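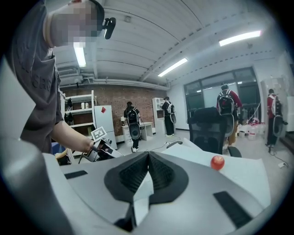 Progress report to the Prothero fund, second period
Report date: 2024-03-29
Subject: Open day at Gelavov and what it means for the handling work

Summary

We attended the Gelavov open day as agreed in the work plan. Toltard's sorting line was not shown. Most of the day went to hand-held grippers, which people use to record handling tasks so that a robot arm can later be trained on the recordings. The work was done with care and the staff were open with us. I do not think it yet supports the schedule in our original proposal, and I am asking for one change to the budget, set out at the end.

What was shown

The demonstration I watched most closely used fruit on a paper-covered table. The operator wore a small device near the brow and worked with a gripper that had a printed marker card fixed to it, for tracking. Farther back in the same room, people were moving around in backpack-style gear. I was told this was a separate recording setup for walking tasks, and it got one slide in the talk.

The fingertips are ribbed pads set in a V. They are the part I would most like to test on our own goods. An apple is a kind object to pick up: round, firm, and not much bothered by a bad grip. Our trouble is with soft bags and with cartons that have been wet. I asked to see a bag. There were none in the building.

The claims

The slides gave a success rate of 90 percent for the trained arm, from a set of 2,000 recordings. I asked three things about that figure.

What counts as a success? A lift off the table. Placing the item is scored separately and was not on the slide.

How many kinds of object? The answer was 8, all dry and all rigid.

Did the test objects also appear in the training set? Some did. With those taken out, the rate drops to 81 percent. That is still a fair result for this stage of the work, and I would have thought better of the talk if it had led with it.

No arm was run in front of visitors. We saw people using grippers with skill, and then a video of an arm. The video had a cut in it between the grasp and the drop. It may mean nothing, but I have asked for the full recording and will pass it on if it comes.

What this means for our project

The proposal assumed we could take a trained model from Gelavov, fit it to the Iveck arm and have it working on returns by the end of April. I no longer believe that date. The Iveck wrist mount does not match the gripper body, and an adapter has yet to be drawn. We would also need recordings of our own goods, made by our own people - a cost the proposal left out.

On the good side, the hand-held tool looked easy to learn. A visitor next to me was picking things up within a few minutes. If recording really is that simple, our floor staff could do it between shifts without outside help. I would want to see it tried over a full week before putting a price on it.

Request

We ask to move the funds held for the Toltard integration into a short loan of two grippers and the staff hours to use them. The total stays the same. The items would be bags and damp cartons only.

Still open: the full video, a price for the loan, and a written answer on who owns recordings made on our site.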